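Progress report to the Plakis fund, covering the work up to the end of September

Thank you once again for your patience over the summer, and for agreeing so readily to let us move some of the travel money into equipment. It has made a real difference to what we could try (we would otherwise still be arguing over one gripper and one camera!), and I hope the pages below give you a fair idea of where your support has gone.

As you'll remember, the question we set ourselves was a modest one: which gripper and which camera should a small workshop buy if it wants an arm to tidy cheap plastic tableware? We promised you at least 500 attempts with each of the two grippers, the Dorley with its short parallel fingers and the softer Flonley, and I'm very pleased to say we have passed that for both. The full tally stands at 1193 attempts over 10 sessions, of which 769 ended with the item picked up and set down where we wanted it on the first go.

Bowls have taken up far more of our time than cups. They are wide and shiny, and an arm that comes in at the wrong angle tends to meet a neighbouring rim before it meets the one it was sent for, so we have done most of our Dorley runs with the bowls set fairly close together on purpose.

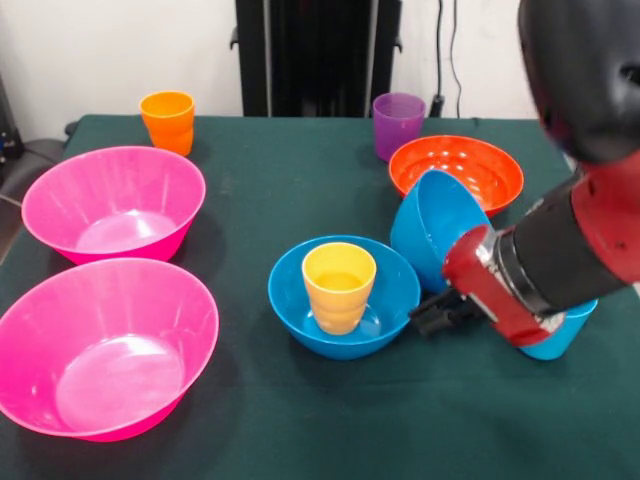
## The grippers so far

I had rather expected the Flonley to win easily, and was looking forward to telling you so. It is kinder to the cups, certainly, and we have hardly a mark on them. With bowls, though, the Dorley has been the steadier of the two, and its slim fingers get into gaps where the Flonley's pads simply won't go. Its weakness is that a bowl held by one side likes to swing, and we are still working on how far to slow the wrist down before letting go.

Changing from one to the other takes most of a tea break, which is longer than we had planned for, and we have now made a proper checklist so that the same bolts are tightened in the same order.

## The camera above the table

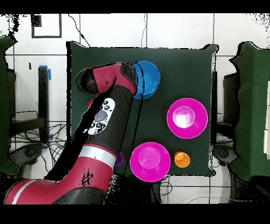 The Cirillo depth camera has been the great time-eater of this period, and I'd like to set down why while it's all fresh. The colour side of it gives us very little trouble and we were picking out items within the first afternoon. The depth side is another matter, and the black speckle along the edges of the green cloth and over parts of the arm is what we have been fighting. We have also had to think harder about the arm getting in its own way: reaching over to the blue bowl, it leaves just a curved edge of something red showing and covers most of a small purple item beside the lower pink bowl, and a planner that trusts one view will happily conclude there is nothing much there. We now keep a short memory of where each thing was last seen clearly, and the number of puzzled pauses has dropped nicely.

The other lesson has been about glare. We tried a different exposure setting, then two more, and finally asked the software to fill small bright gaps inside a rim before looking for the centre. It is a plain sort of fix and I am fond of it. Mixed layouts with cups on their sides are our next hurdle, as the approach has to change with whichever way the cup is lying. 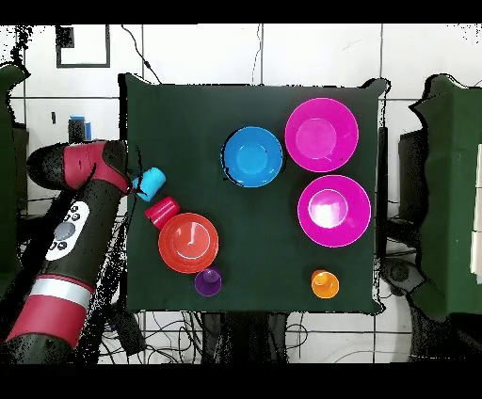
We have written a first version of that routine and will be running it with both grippers in the coming weeks, starting with one tipped cup at a time and adding more once we are happy.

## Money and next steps

Spending is within the budget you approved, with one invoice for spare gripper pads still to come. We would like to ask, very gently, whether the small sum left under travel might go towards a second Cirillo, mounted lower and to one side. I can send a quotation whenever it suits you.

Before the next report we mean to:

- finish the tipped-cup runs with the Dorley and the Flonley
- repeat the close-set bowls with the slower wrist
- tidy the logs so that another workshop could follow them

You would be most welcome to come and see it all running. Mornings are best, as the arm is usually busy by ten o'clock and we can put the kettle on while it works.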